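4.2 Audience objections to live animals in gallery work

We looked next at the written complaints. The Vustel gallery kept everything sent in during the run of Griltix, the installation with the two tethered goats, and let us read the lot. 1448 items in all, mostly emails, a few letters, one postcard with nothing on it but the word "shame". Duplicates and form letters were left in. Akpan argued for taking them out, and we did run it both ways, but a person who signs a form letter has still objected to something.

Coding was done by hand. Each item got one main ground of objection: harm to the animal, lack of consent, bad taste, misuse of public money, other. The consent group was larger than we expected going in and hard to seperate from harm. Many writers move from one to the other inside a sentence. "They can't say no and they looked frightened" — coded as consent, second coder had it as harm, we kept consent. See 4.4 for agreement between coders.

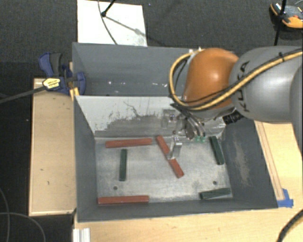 Figure 3

Public money came up far less than in the press coverage of the same show. Newspapers led on the grant. Letter writers mostly did not mention it, or put it last, after the goats. Bălan (interview notes, June) takes this as a sign that the press set one argument going while visitors were having another. Possible. We can't test it with what we have, as very few writers say whether they went in or only read about it.

Tone is another matter. 48 items contained a threat of some kind, against the gallery, the artist or the front desk staff. These were read by two of us and then set aside. They are in the totals but not quoted anywhere in this paper, at the gallery's request and also our own preference.

Defenders of the work wrote too, though in small numbers. Their usual line was that farms do worse. A fair point about farms. It does not tell us much about what an artist may do, and several objectors had plainly seen it coming and answered it in advance: one wrong going on down the road is no permit for another in a white room. The Oyelaran essay makes the same reply at greater length and we come back to it in section 5.

One gap should be noted. Complaints made in person at the desk were not written down, so anyone who simply walked up and said their piece is missing from from the count. Staff remember a lot of these in the first days, then fewer. No figures for this.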